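Can a robot do my washing up yet (no)

August 10, 2020

Quick one tonight because dinner's in the oven and I've got until the timer goes. Typing fast. Sorry in advance.

So I've been going on about robots and chores on here since December and a few of you have asked where I've landed. Short answer, not yet. Long answer, depends what you call a chore.

Dishwasher? Fine, that's a machine, it's had the job for years. But who loads it. Me. Who unloads it. Also me. Washing machine, same deal. The machine does the boring middle and I do the fiddly ends, and the fiddly ends are the bit I hate. Socks. Lunchbox lids. The peeler that always ends up sideways in the drawer so the drawer won't shut.

We did have the Plisum, the floor one. 17 months of it. Good on bare floor, hopeless with anything left lying on the floor, and in this house there's always something lying on the floor. It ate a shoelace. Then it ate the fringe of the hall rug and sat there beeping at half past two in the morning. I ended up tidying for an hour so the robot could clean for twenty minutes. Sold it to a bloke from Ditness who has no kids and no rugs. I hope they're very happy together.

And that's the thing I keep coming back to. Vacuuming was never really the job. The job is picking stuff up. Soft stuff, hard stuff, stuff with string on it, all dumped in together, none of it facing the right way. My two can do it (when threatened). A toddler can do it. It's still hard for a very expensive arm.

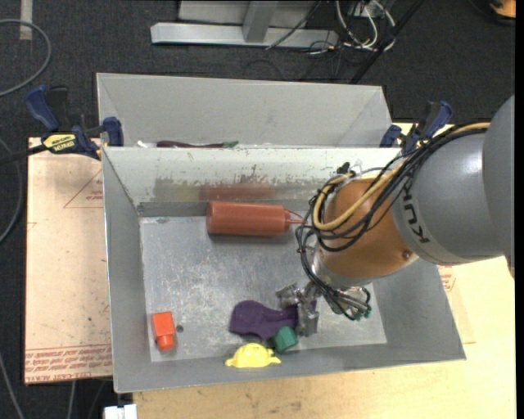

Hang on though, you're being harsh, wrote one reader under my last post, because nobody needs it to be as quick as you, it only has to be slow and keep going while you're at work, and if it picks up one thing a minute all day the floor's still clear by the time you get home.

Fair point. I've been chewing on it all week. I don't mind slow. My slow cooker is slow and I love it like family. But slow and wrong is different. If it gets a good grip on a squeeze bottle and then can't work out a scrunched up bit of cloth, I come home to a floor with only cloth on it, which in our place is still most of the floor. And purple fabric is just purple fabric to you and me, we know it's floppy before we touch it. Getting a machine to know that seems to be where a lot of the trouble is. You can't grab a squished up top the way you grab a block. Flat things are nasty too. Try picking up a flat plastic toy off a hard surface with oven mitts on. I did this, at the bench, for science. Took me 2 goes and I swore.

Also there's the size of the thing. An arm like that KUKA is not going in my laundry. The door barely opens with the basket in there. And it'd want its own spot, and the bin clamped down, and cables everywhere, and I already have a cables everywhere problem thanks.

Where I do reckon it'll happen first is work. I used to do packing at Okix, back before the kids, and there was a returns bin the size of a bathtub. Everything got chucked in, then someone had to fish it out one peice at a time and sort it. Someone was me. My record was 176 in a shift which I was weirdly proud of. Sore back, cardboard cuts, cold shed. If a machine had turned up and wanted that job I'd have shown it where the kettle was and left. It's one bin, same spot every day, no dog, no stairs. You could bolt things down. You could build the whole room around the arm. Can't do that with a family bathroom.

The Ocampo folding thing, since three of you emailed the same link: no, I'm not getting one. $2489, and you have to clip each shirt on yourself, one by one, the right way up. By the time I've clipped it I could of folded it. And it won't do fitted sheets! If it won't do fitted sheets what are we even talking about. It doesn't do small kids' clothes either, and small kids' clothes is the entire pile.

What I'd pay for, if anyone who builds these reads this (hello): something that sits at the end of the hall and puts hard things in one tub and soft things in another. That's it. Doesn't need to fold. Doesn't need to talk. Please don't make it talk. I'll do the sorting after that, I don't mind, I've got podcasts.

More on the robot mop next time if I get a chance, my sister in law has one and has opinions.

Timer's going, potatoes are done, gotta run.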